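Guides > Home Office > Paper and Mail
Back | Next | Print

Clearing Out a Desk Drawer

Set aside 2 hours and empty one drawer at a time. Start with packaging, old envelopes and wrappers - they take up the most room and need no decisions.
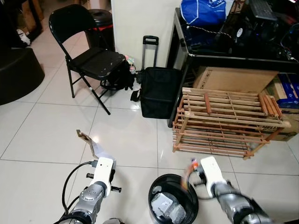

Wrappers and packaging in a round black bin.

Next, sort the papers. Keep tax records in one folder and warranties in another. Shred bank statements you no longer need.

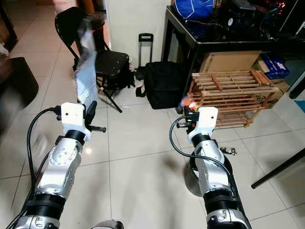
Receipts fade, so scan the ones you want to keep and name each file by store and date. My own folder holds 894 scans and is still easy to search. Before you sit down to scan, clear anything draped near the chair, such as a cloth or a plastic sheet, and put it away. Then work through the pile in batches of 5.

Veikko Sjöberg, 8th February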